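Search this site
Enter keywords
Go

# Stostari: small household chores for a two-finger hand

Hello and welcome! Stostari is a collection of short recordings of a robot arm trying to do the little jobs that pile up around a house, along with the notes we took while it was trying. If you came over from the Woser mailing list, you probably know most of the story already and can skip down to the part on file layout. If you came from somewhere else, pull up a chair, because I do tend to go on a bit.

The question we started with was a plain one. Can a machine do chores yet? People ask me this at every family dinner, and I never had a good answer to give them, so a few of us at the Manalastas workshop decided to write down a list of chores and try them one after another. My aunt wanted to know about ironing. We did not get to ironing (sorry, Tita), but we did get to a good many other things, and some of them went better than I would have guessed.

## What is in it

There are 800 recordings in this release. Each one covers a single attempt at a single chore, from the moment the arm leaves its resting spot to the moment the operator calls it finished or gives up. Giving up counts! We kept those attempts in, and they are marked as such in the notes, so please don't throw them away before you have looked at a few. I learned more from watching the arm lose an argument with a pillowcase than from all of the tidy stacks of cups.

The chores fall into these groups:

- Clearing a table (cups, spoons, napkins, mail)
- Folding and closing (towels, pillowcases, wallets, paper bags)
- Putting away (small things into drawers, boxes and trays)
- Wiping (tabletops and shelves, with a cloth or a sponge)

Every recording comes with a one-line instruction written the way a person would say it out loud, such as "close the wallet" or "put the spoon in the drawer." We tried fancier wording early on and went back to the plain kind. A second line says how the attempt ended, and a third is there for the operator's remarks, which can be anything at all. Some of them are quite funny and some just say "lunch."

## File layout

Everything for one attempt lives in one folder. Inside you will find:

- `video/` with the wrist view
- `arm/` with joint positions and finger opening
- `notes.txt` with the instruction, the ending and the remarks

The folders are sorted by chore group first and then by attempt. If you only want a taste, the `starter` folder has 100 attempts picked from all of the groups, and it is small enough to download over a slow connection while you make coffee. The reading script is called `skitska`, after the old tool it grew out of, and it needs nothing unusual to run. Point it at a folder and it will play the video next to the arm readings.

## How far along are the machines?

Well, it depends on the chore, and it depends even more on the stuff the chore is done with. Stiff things that keep their shape are pleasant to work with. A cup is a cup from every side. If the fingers come down a little off center, the cup scoots over and the grasp usually works out anyway, and everybody in the room goes home happy.

Soft and hinged things are a whole other afternoon.
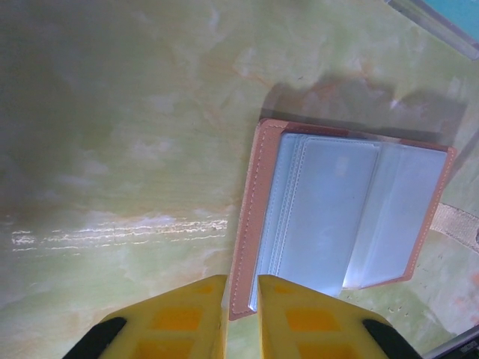 A card wallet is a good one to think about, and it is the chore I would point a newcomer to first. You and I close one without looking. We slip a thumb under the cover, feel it give, and fold it over, and if the plastic sleeves fan out we nudge them back in with a fingertip while we talk to somebody. Two stiff fingers have to do all of that by going to the right place at the right angle. The cover has to be lifted without dragging the whole wallet along the table, the sleeves have to come along with it, and a strap can get caught under everything if you are not careful. Clear plastic makes it harder, too. So does glare on a shiny tabletop, which can look a lot like an edge if you are a computer.

My own feeling, for whatever it is worth, is that clearing and putting away are close to being useful in a real home, wiping is fair, and folding still needs a patient person standing by. I would be delighted to be proven wrong on that last one, so please write to me if you do it!

## Known problems

- The operator's remarks have not been spell-checked. I like them that way.
- Clear plastic and shiny surfaces are hard on most of the depth estimates people have tried with this set.
- A few of the wiping attempts end early where the operator pressed the wrong pedal. The notes say so.
- Chores were chosen by us, from our own houses, and your house may have quite different ones.

## Coming next

We would like to reach 2000 attempts, with most of the new ones in folding and closing. Recording starts up again in July. If you have a chore you would like to see tried, send it along with a sentence or two on how you do it yourself, left-handed people especially welcome.

## Changes

31 May 2018: version 2. Added the wallets and paper bags, fixed the finger opening values, rewrote this page.

Contact: Jennylyn Cabanatuan, Manalastas workshop | © Stostari | Back to top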